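Folding with feel: pictures from the towel work

Hi, and welcome to the gallery page! People kept asking for pictures after my last write-up, which was all graphs and grumbling, so I've finally put a page together. If you've wandered in from somewhere else, I work on getting a robot hand to pick up cloth by the fold, and this is the companion to the Flisidine results we put out in March. The paper's the proper version. I get to be a bit looser on this page.

A quick bit of background first, then the pictures (scroll down if you're only here for those, I won't be offended).

Cloth is a pain. A mug stays mug-shaped when you grab it, and a towel does whatever it likes. Most of the older work I grew up on treats a towel as a shape to be found: look from overhead, find a corner, go and get the corner. Lovely when the towel's lying flat with its corners out, and hopeless when it's been dropped in a heap, which is how every towel in my house lives. Trí Trịnh and I spent most of a winter trying to make corner finding better, and we got it a little bit better, and then we got thoroughly sick of it.

What we do now is simpler to say. We forget the corners. The hand comes down onto the cloth anywhere there's some slack, pushes a little, and closes slowly. If a fold comes up between the fingers it keeps closing. If nothing comes up, it opens, shifts along and has another go. The decision about whether a fold has come up is the whole trick, and that's Flisidine: a fairly small network that looks at the close-up view at the wrist, plus how hard the motors are working, and gives a single number for how much cloth it reckons is pinched. No map of the towel, no idea where the edges are, and it doesn't know what colour anything is because we strip that out before it sees it.

Iddrisu Kwofie was the one who pushed for the slow close. I wanted it quick (I'm impatient, ask anyone I've shared a kitchen with) and we had a proper argument over it at the whiteboard. He was right! Close quickly and the fingers skate over the top of the weave. Close slowly and the cloth has time to ride up and gather.

Now the numbers, for those who like them. We ran 1,000 attempts in the final round, split over 5 fabrics. The towelling was the easiest by a mile, I suppose because there's something for the fingertips to bite on. A slippery lining fabric was the worst, and I've come to loathe it. The runs were logged with Davlow, our own bit of software, named after a typo that stuck. Of all those attempts, 204 came up with nothing on the first close, and when we let the hand shift and try again, 196 of those got a fold on the second go. That second number is the one I'm proudest of. Missing first time doesn't bother me much if the hand can tell that it's missed.

The eight that were left over were nearly all the lining fabric, bunched tight with no slack to push into. Trí has a theory that a sideways nudge before closing would sort out most of them. I think he's probably on the money, but we haven't run it yet so it's not in the paper.

One more thing before the pictures, as it comes up in every talk I give. Yes, the close-up views are blurry, and yes, the network sees them that way too. We did try sharpening things up. It made no difference we could measure, and I've stopped fussing over it. The shapes and shadows seem to carry enough: a dark crease, a mound, a bit of shade under a finger. We scale everything down before it goes in anyway, so any lovely crisp threads would be thrown out a moment later.

Okay, pictures! Both from up close at the hand.
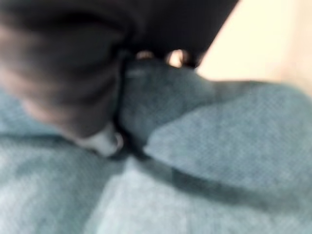
Pressed into the light blue cloth, with a fold bunched up under the gripper. Look for the long crease running off to the right, I'm very fond of a good crease. 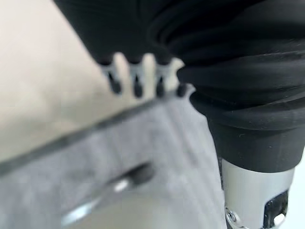
Short pale fingers with black tips, and the black bellows bulging out on the right.

What's next? Mostly the dull and necessary stuff. We want to repeat the whole round with the hand coming in at a steeper angle, to see how much of our success was down to the one approach we'd settled into. Iddrisu is rewriting the part of Davlow that lines up the motor readings with the views, which currently drift apart on long runs and cost me a full weekend of re-labelling in February. I'd like that weekend back, please.

I'd also love to get past picking up and into folding. Picking up one fold is a start, but you need to hold it, travel with it and lay it down without dragging the rest of the towel along behind you. The same number that tells us a fold has come up ought to tell us when one is slipping out, and the early tests on towelling look promising. On the lining fabric they look terrible. Of course they do.

If you work on anything similar and want the trained network or the logs, write to me and I'll send them over. The Bivel people have already had a play with it on their own hand and found a bug in the way we scaled the motor readings for light cloths (thank you, it's fixed in the version from April). Please do say which fabrics you're using when you write. Thin stretchy stuff is the big gap in our set, and I'd be chuffed to hear from anyone who has runs on it, even messy ones.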